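27th February

Bowl nesting, perception side. Continuing from the notes on the shared drive, which stop at the point where Jui-lin swapped the old segmentation for the Tustari model and everybody got excited about it.

I am less excited. The claim was that the new model "handles nested objects." What I have from this morning is 20 logged attempts on the low side view, and in 8 of them the two bowls come back as a single mask. The planner then gets one tall object with a funny profile and offers a grasp on the turquoise rim when we asked for the white bowl. It does this with high confidence too, which bothers me more than the miss. A low score I could gate on.

Went through the merged ones by hand. My first thought was color, but turquoise against pale gray-white ought to be easy, and the mask edge along the turquoise rim is fine wherever it exists. My current guess is the upper bowl. It is plain and evenly lit, the ceiling behind it is close to blown out, and there is not much for the model to hold on to along the top edge. If it loses that edge it seems to glue whatever is left onto the bigger bowl. That is a guess. I have not tested it.

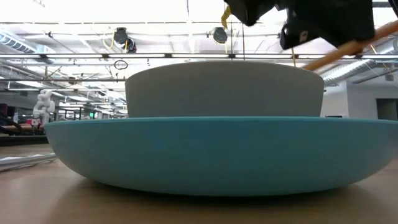 Side view, white bowl nested in turquoise. Dowel and gripper upper right, lights right behind the white rim.

Other thing in this view: the dowel. It ends just above the white bowl's rim on the right and it is a little blurred, so the depth there is junk. Vetero (our planner wrapper, for whoever reads this later) inflates every unknown blob by 5 cm and calls it an obstacle. So when the masks are right, the planner still refuses half the approaches from that side. Yee-man says to lower the inflation. I would like to see where the 5 came from first. The commit message says "tuned." Tuned on what?

Tried this afternoon:

- Dropped exposure two steps. Top edge of the white bowl comes back in the raw image. Merged masks go down, but I only ran 10 and did not reset the bowls in the same place each time, so I don't trust it. Do not quote this to anyone.

- Masked out the ceiling with a fixed polygon. Works, in the sense that it would work for any camera that never moves. Reverted.

- Fed the rim heights from the bowl models in as a prior. Orunton crashed on load because it expects meters and the files are in millimeters. Lost more than an hour to that. There is a unit check in the loader and it was commented out.

- Left the dowel out of the collision scene altogether, in sim only. Plans come back fast, and several of them go straight through where the dowel is. So the obstacle is doing its job, just badly.

Jui-lin thinks retraining on our own nested pairs will sort it all out and wants to start collecting. Maybe. I'd rather have a baseline with the exposure fixed before we spend until April labeling bowls. If half the failures are glare then we would be training a network to cope with a camera setting.

Also, the success numbers on the wiki page were computed on the top-down camera only. From above you see both rims as two rings and of course it separates them. I added a note saying so. Please leave the note there.

To do:
Rerun the 20 with low exposure, same bowl poses, log raw frames as well as masks.
Put the unit check back in the Orunton loader.
Ask Yee-man for the script that made the inflation value, if there was one.
Log the score per mask so we can see whether the merged ones differ at all from the good ones. I expect they don't.
Ho calibration file is still the old one on the second machine, copy it over before the rerun.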